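Home | My tickets | Knowledge base | Community | Log in

Posted in November by Refugio Salinas

Ticket: Porilell keeps dropping half my recipe library after sync

Hello again, me with the recipes! I've got roughly 3,000 of them in Porilell, most typed in from my aunt's notebooks, and since the last update the app on my tablet only shows the ones up to the letter M. The laptop still has the lot. I've signed out and back in, restarted the tablet twice and cleared the cache (the button under Storage, not the scary red one).

Update, 16:00 – tried what Sevska suggested in the community thread and turned off background sync before doing a manual one. It got to 76 per cent, sat there while I made a cup of tea, and then told me everything was up to date. It wasn't. Nettle soup, gone. Plum jam, gone. Oddly, the pear tart came back, but without its ingredients.
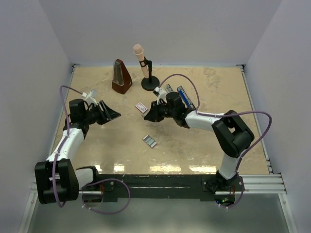 Next I exported the whole library from the laptop and had a look through the file. There are 4 recipes in there with an accent in the category name, all filed under "Cárdenas" after my aunt's side of the family, and the first of them comes right where the tablet list stops. So I renamed the category to plain "Cardenas" and synced again, and this time I got as far as the letter S – much better, still no tomato chutney.

I've sent the export and the error log to the Drudodus upload page under this ticket. Could somebody check whether there's another odd character further down? I'd rather not reinstall until I know the laptop copy is safe, as I've added loads of notes to it this month.

Refugio

We use cookies to remember your login and preferences. Accept | Manage settings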